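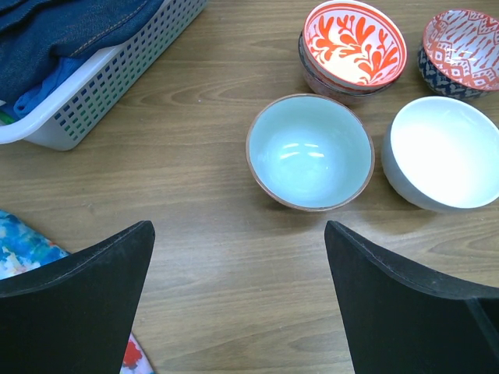
Step 1: Lay the table before you touch the robot

Search this site Go

Welcome back, everyone, and a big hello to those of you joining the Sturkent Robot Club for the first time this February. This is the page for the tidy-the-table task, which is the one most of you will be practising between now and the Humphreys Cup, and I've tried to write it so that you can follow it on your own if the rest of us are busy with our heads under a bench. Do read it all the way through once before you begin (I know, I know, but please do).

Set out your bowls on one side of the table and your laundry on the other, and leave a good clear stretch in the middle. Bowls can stand alone or be nested in pairs, and it's nice to have a mixture of both. Ours has a plain light blue bowl and a plain white one at the front, with patterned ones stacked behind, and that makes a very good first layout. The plain ones are easy for the program to find, and the patterned stacks will give you something to grumble about later on. The clothes go in a white basket with a bit of cloth left lying on the table as well.

Step 2: Look through the wrist camera

Open the Tukow viewer on the club laptop and bring up the wrist picture. You want both fingertips showing at the bottom, one each side, with plenty of table between them. If you can only see one, the camera has been knocked and needs a gentle turn in its clip. Do it by hand, a tiny bit at a time, and watch the screen as you go.

Now have a look at the colour of the bowls against the wood. A white bowl under our ceiling lights can come out so bright that the inside is nearly blank, and the program then has very little to go on. Bring the brightness slider down until you can see some shading on the bowl's outer wall. A shine at the bottom of a glossy bowl is nothing to worry about, as the grip point is always taken from the rim.

Step 3: Teach the first pick

Choose a single bowl that has a bit of space round it. The light blue one is my favourite for beginners, although it does have a white neighbour rather close on its right, so come in with one finger inside the bowl and one outside on the left. Going for the right-hand side is asking for a clatter!

1. Press Record in Zesex, our club program, and move the arm slowly until the fingers are above the rim.
2. Lower it until one finger is inside the bowl and the other is outside.
3. Close the gripper, wait 2 seconds, and lift.
4. Carry the bowl to the clear part of the table, set it down and press Stop.

Save each go under your own team name. We finished last year with 233 recordings, and 131 of them were simply called "test", so you'll understand why I keep mentioning it.

Step 4: Do it again, and then again

Make five good recordings of the same pick before you change anything. After that, shift the bowl by a hand's width and make some more. It is a little dull, I won't pretend otherwise, but a cup of tea helps and so does taking turns with your partner. One of you drives and the other keeps a hand near the stop button at all times.

Step 5: Stacks and soft things

When the single bowls are going well, try lifting just the top bowl from a stack. If it's sitting at a tilt, aim for the higher part of the rim, where there is more of a gap to get a finger into. Go very slowly here, and if both bowls start to come up together, lower them and start over.

Cloth is another matter altogether. Denim is thick and folds stiffly, so pinch it at a raised crease and keep well away from the basket's rim, which the fingers do love to catch. Thin printed cloth wants a low, flat approach, nearly brushing the table. Younger teams needn't attempt the basket for the Cup, though you're very welcome to have a play with it.

Step 6: Packing up

Park the arm, close Zesex, then switch off at the wall, in that order please. Bowls go back in the cupboard and clothes stay in the basket. If anything got chipped, pop a note in the red book so we can swap it before the next team comes in.

Page last changed Feb 21, 2020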